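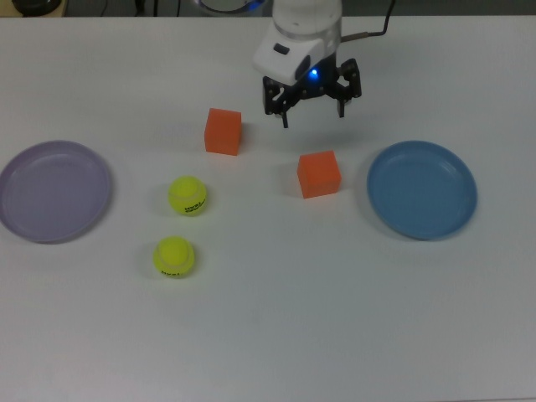 Dois pratos, duas bolas de tênis e uma mesa branca para limpar.

Quem tem mesa branca em casa sabe o drama. Eu passei anos sonhando com uma, comprei, montei toda feliz e na primeira semana já tinha uma rodela de café que não saía por nada! De lá para cá testei de tudo (inclusive coisas que não devia) e fui anotando num caderninho o que deu certo. Vou passar para vocês o que sobrou depois de muita esfregação.

Mancha de café e chá

Se a mancha é do mesmo dia, pano de microfibra com água morna e uma gota de detergente neutro resolve quase sempre. Uma gota mesmo, gente, porque detergente demais deixa aquela película que gruda poeira e aí a mesa parece encardida dois dias depois. Para mancha velha faço uma pastinha de bicarbonato com água, na consistência de pasta de dente, espalho com o dedo, deixo cinco minutos e tiro com pano úmido sem esfregar. Às vezes precisa repetir. Na rodela de café do começo da história eu repeti quatro vezes, mas saiu.

Caneta, canetinha e companhia

Álcool 70 num pedaço de algodão, batidinhas de leve, trocando o algodão assim que ele fica sujo. Se você insiste com o mesmo algodão, só espalha a tinta e faz uma nuvem azul (já fiz, era uma nuvem enorme). Teste antes num cantinho escondido, embaixo da borda por exemplo, que tem acabamento que perde o fosco com álcool. Acetona eu não uso nunca em mesa pintada. Usei uma vez e a marca está lá até hoje, debaixo da fruteira.

Cúrcuma, molho de tomate, beterraba

Meu terror particular é a cúrcuma. Limpo na hora com detergente e, se fica aquele fundinho amarelo, arrasto a mesa para perto da janela e deixo pegar sol da manhã. O sol clareia sozinho, leva uns dias, mas clareia. Molho de tomate é mais bonzinho, sai com pano morno. Beterraba eu corto em cima de bandeja e pronto.

Marcas de prato e de panela

Prato de cerâmica costuma ter o fundo sem esmalte, aquele anelzinho áspero, e é ele que risca. Dá para lixar com lixa d'água bem fininha, molhada, umas voltinhas só, e depois lavar bem. Ou colar feltro, se for prato que fica de enfeite e não vai para a pia. Panela quente, nem pensar, sempre no descanso. Comprei os meus numa lojinha chamada Coto, de cortiça, feinhos mas ótimos.
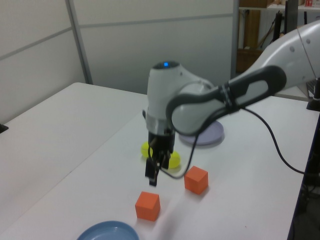
Keegan Boychuk escreveu nos comentários que vinagre puro resolveu as manchas de gordura da mesa dele, mas que depois de uns meses o tampo começou a ficar sem vida, e perguntou se tinha volta. Olha, Keegan, depende do material. Em laminado, um pano bem úmido para tirar qualquer resto e uma pausa no vinagre costumam ajudar. Em pintura, se o ácido já comeu o acabamento, só refazendo. Eu hoje uso vinagre sempre diluído, uma parte para quatro de água, e nunca em pedra. Mármore e vinagre na mesma frase me dá arrepio!

Riscos fininhos

Borracha branca de escola. Sério, muita marca que a gente jura que é risco é só resíduo de alumínio ou de sola de sapato (não me perguntem como vai parar sola de sapato na mesa), e a borracha tira tudo. A esponja mágica também funciona, só que ela é um abrasivo bem fino e vai mudando o brilho no lugar onde você passa. Se for usar, use molhada e com mão leve. Risco fundo em tinta eu disfarço com caneta de retoque de eletrodoméstico branca, em camadinhas finas, deixando secar entre uma e outra. O branco quase nunca bate igualzinho, mas de longe engana.

Cola, adesivo e etiqueta de preço

Secador de cabelo no morno por meio minuto, puxar devagar pelo canto e, no grude que ficar, óleo de cozinha. Deixe o óleo agir dez minutos, tire com um cartão velho de plástico e lave com detergente. Espátula de metal, jamais.

A rotina aqui em casa

Pano úmido depois do jantar e pano seco logo em seguida, que é o que evita aquelas marcas esbranquiçadas de água. Uma vez por semana levanto tudo e limpo as bordas por baixo, onde todo mundo põe a mão e ninguém olha. Os panos eu lavo separados e sem amaciante, porque o amaciante entope a microfibra e ela passa a só empurrar a sujeira de um lado para o outro.

Ainda estou devendo a parte das cadeiras estofadas, que prometi para algumas leitoras. Sai em março, se eu conseguir tirar uma mancha de vinho que está me vencendo por enquanto.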